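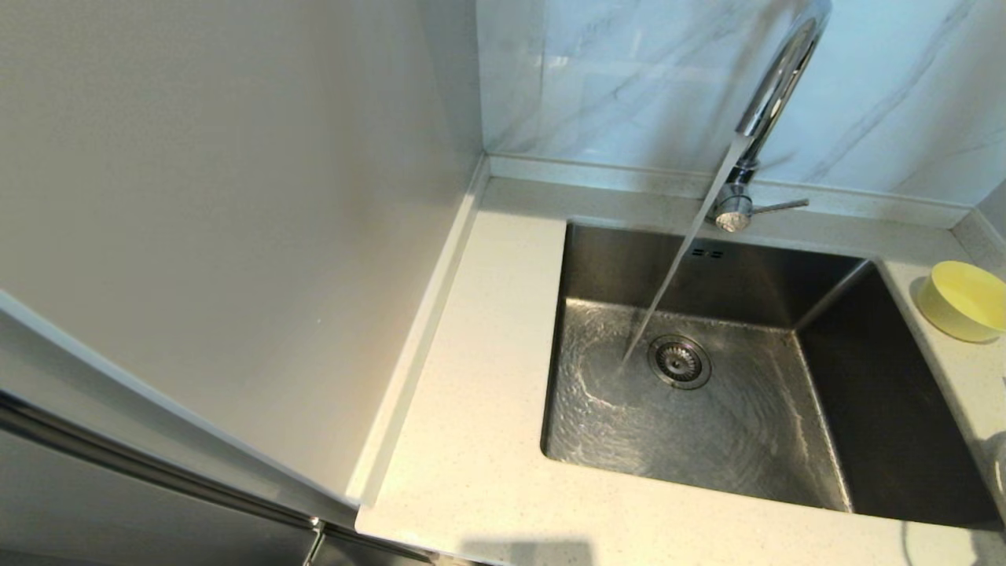

Record the Water

Apr 10, 2023

Most written protocols for collecting manipulation examples contain a line about the initial state. The object is at the marked position, the gripper is open, the arm is at home. The Karnside protocol, which several small groups have copied, gives the initial state a full page. It gives the tap one word: "off."

I think the word should be struck, and a good deal of the page with it.

A kitchen sink is a poor place to enforce a clean initial state. A stream from a gooseneck faucet changes shape as it falls. It lands near the drain, spreads over the floor of the basin and throws bright streaks back at the camera. A brushed steel basin already gives a depth sensor trouble. With a moving sheet of water on top, the depth values over the basin floor are close to useless, and the color values shift from one moment to the next. The usual response is to close the tap before the episode starts and open it only if the task says so. The data then looks better. Reconstruction error drops, the replay viewer shows stable surfaces, and the person reviewing episodes has less to reject.

The policy trained on that data has seen water only as a task. It has not seen water as a condition, which is how water is mostly met in a kitchen. Someone leaves the tap running and reaches for a plate. The plate is the task. If every training episode in which water appears is also one about the faucet, the learner has every reason to treat the stream as a cue to act on the faucet. In the Flestberg runs we saw this directly: the arm stopped on its way to the dish rack and turned toward the lever. The model had fit its examples well. The fault was in the examples.

Conditions and Tasks

The remedy I would argue for is dull. Every episode gets two separate fields, one for the task and one for the conditions, and the collection plan varies them independently. Tap running, tap closed. Cabinet door open, cabinet door shut. Counter dry, counter wet. The operator is told the task and is given the conditions by the schedule. The operator does not tidy.

The instruction not to tidy is the hard one to enforce. Teleoperators are careful people, and careful people wipe the counter between episodes. At Dreltdale we collected for 30 hours before anyone checked the conditions field against the video, and the field was wrong often enough that we threw it away and relabeled from the head camera. The operators had been closing the tap out of habit and leaving the scheduled value in place. I do not blame them. The form had the value filled in already, and a form that arrives filled in will be left as it is. The field should start blank.

There is an objection about cost. Varying conditions independently of tasks multiplies the cells in the plan, and a small group cannot fill them all. True. It does not have to. A sparse plan with random assignment breaks the correlation well enough, and the correlation is what does the damage. Holding conditions fixed and collecting more episodes per task gives a tighter estimate of the wrong thing.

The Hand Is a Condition Too

The same argument applies to the robot, where it gets less of a hearing. Fingers are wrapped, rewrapped, padded and stripped during a collection. The covering creases and tears. Friction changes with it, and so does the look of the fingertips, which matters a great deal in a wrist view, where the fingers hold the center of the picture in every episode.
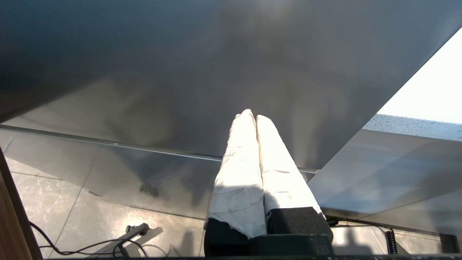 Wrist view: white-wrapped fingertips touching the underside of a gray panel, with the covering torn in places on the left finger.

A learner that takes wrist images as input sees the state of the covering all the time. If the wrap was renewed in March and the glass-handling tasks were added the same week, the new wrap and the new tasks are the same variable as far as the data can show. Very few datasets I have worked with record when the fingers were changed. The Dumitrescu release does, in a plain text file with one line per change, and it is the only one for which I could answer a reviewer's question about grip without going back to the video.

Some engineers prefer to solve this by masking the fingers out of the wrist image. I am against it as a default. The region between the fingertips and the surface they touch is where contact can be seen at all, and a mask generous enough to hide the covering also hides the contact. Log the covering and leave the pixels alone.

What Review Is For

Review should change accordingly. At present a reviewer rejects episodes for glare, for clutter, for cables across the floor, for a surface with drops on it. Each rejection is reasonable when taken alone. Together they move the dataset toward a room that does not exist. I would limit rejection to two grounds: the streams are out of sync, or the episode does not contain the task it claims to contain. Everything else gets a tag and stays in. Anyone who wants the clean subset can filter for it later. Anyone who wants the rest cannot get it back once it has been deleted, and storage costs less than a second collection.

I expect the first training run on such data to score lower on the standard bench, where the tap is closed and the counter is dry. It did for us. We now run the bench twice, once as written and once with the water on, and report both numbers in the same table.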